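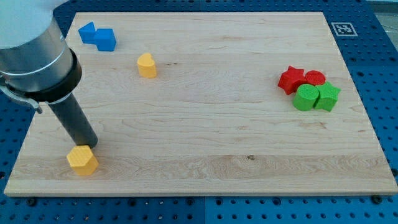
*Block sorting on the perforated bench, Drallard open day. Fiducial marker at upper right.*

## Holroyd sorting cell: notes from a demonstration

Drallard ran the Holroyd cell through the afternoon of its August open day. I watched 20 cycles and had a short turn at the operator panel. Gareth Lightfoot ran the station and took questions.

**Task.** Colored blocks on a wooden board, grouped by color. Shapes are mixed: cubes, prisms, cylinders, stars, a heart. The operator sets a target group on the panel and the arm nudges each block into place with a plain cylindrical tool. There is no grasping.

**Accuracy.** Cylinders and hexagonal prisms went where they were sent. Stars rotate when pushed off-center, and the controller does not correct for rotation, only position. Of the 20 cycles, 2 ended with a star outside its group. Both were recovered on a second pass.

**Speed.** Slow. Travel between pushes is capped at 200 mm/s for open days. Lightfoot said the production limit is 300, which I did not see.

**Setup.** Recalibration against the marker was done once while I was there and needed no tools. The bench holes make it easy to bolt down fixtures. The board itself has a strong grain and a knot, and I would like to know how the vision copes with a glossier surface. Beverley Greenwood, from the software side, had no test data on that.

**Panel.** Clear layout, small text. The stop button is well placed. Undo is two menus deep and should be moved.

Suitable for teaching labs and push-planning work. For packing or kitting, look at a cell with a gripper. Price on request from Drallard.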